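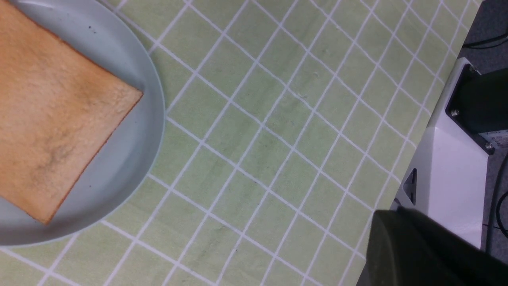 Breakfast and other chores: your questions

Can a robot make my breakfast yet?
Parts of it. Moving a slice of toast from one plate to another is within reach of a two-armed setup like the one we use at Dunstan. Cooking the eggs is a different job, and we don't offer it.

Why spend so much time on toast?
Bread is soft, light and never quite the same shape twice. A grip that works on a foam cube can crush a slice or pick up two at once. Slices that overlap are harder than one lying flat, and a plate of fried eggs next to them leaves less room for the arms to move.
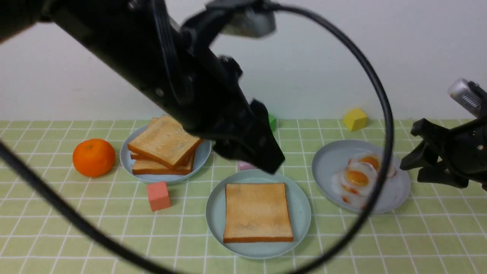 Space is a big part of the cost at home. A shop floor can be laid out to suit the machine, but a kitchen table has fruit on it, plates at odd spots and cables to keep clear of. We plan for that from the first day of setup.

How long does it take to teach one new chore?
Our last one took 18 days, with 25 practice runs a day. Lacey Gosling ran most of them. A chore that is close to an old one goes faster — 6 or 7 days if the dishes stay the same.

Will it work with my own plates?
Flat plates with a low rim are fine. Send us a photo of anything deep or very heavy before you book a visit.
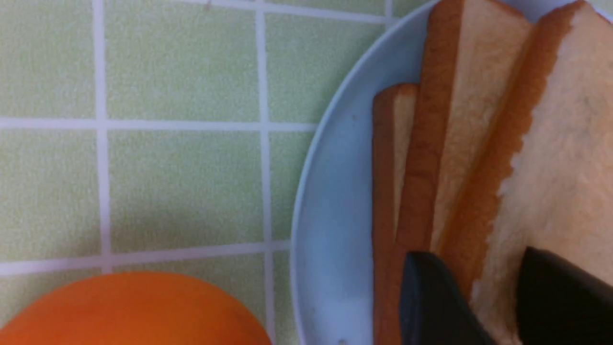 Shop floor

Is factory work any easier?
Usually, yes. Parts come in one size and don't tear. Sorting and tray loading at our Gillton site run through a full shift with one person nearby.

Do I still need someone watching?
Yes, for every chore on our list, at home or at work. Questions about staffing go to Aroha Waaka at the Gillton office.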